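4.2 Who pays the surcharge

Providers that sell "zero fee" card acceptance to small merchants rest their case on one claim: the cost moves from the shop to the customer, and the customer doesn't mind. We found the first half easy to confirm. Anyone can read it off a monthly statement. The second half is usually backed by the providers' own surveys, and we could not find one that asked people who had walked away from the counter.

Our data come from 264 small merchants who switched to a pass-through plan under the Roltura program. Before the switch they paid a blended rate on every card sale. Afterwards a service fee was added at the terminal and shown on the receipt as a separate line. Pilkington and Abugri treat this kind of change as neutral for the merchant, provided sales volume holds. We are less sure that volume can be taken as given, and their model has no term for a customer who buys a little less each visit.

The median merchant saved 3,185 dollars in processing costs over the study period. That number needs care. It leaves out terminal rental, which went up for many of the shops, and it counts a refunded sale as a saving even where the fee was never returned to the buyer. Once rental is put back in, the median falls to nearly 2,000 dollars. Neither figure allows for lost sales.

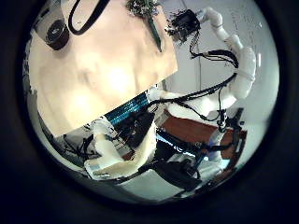

Hamilton, January

Figure 2. Items on and beside a flat beige sheet.

Average basket size is where the trouble starts. Card sales under the new plan were smaller, and cash sales did not rise enough to make up the gap. Lockwood has argued that a drop of this sort is seasonal and fades once regular customers get used to the extra line. Perhaps it does. Our records stop too early to say, and so did his. We would want a full second year before repeating the claim to a shop owner deciding whether to sign.

A further problem is who chose to switch. Merchants with thin margins had the most reason to join, and they may have been losing trade already — in which case the fee gets blamed for a decline it did not cause. We matched on sales history and type of business, but matching cannot fix what was never recorded. Sorano, the comparison plan, kept the older blended rate and drew a different kind of shop, mostly larger ones with steady weekday trade. We report the comparison for completeness and put little weight on it.

Hartley suggests that clear signs at the door remove most customer complaints. Fewer complaints is a poor measure of acceptance, as a person who reads the sign and leaves has nothing to complain about at the till. Section 5 takes up the question of disclosure.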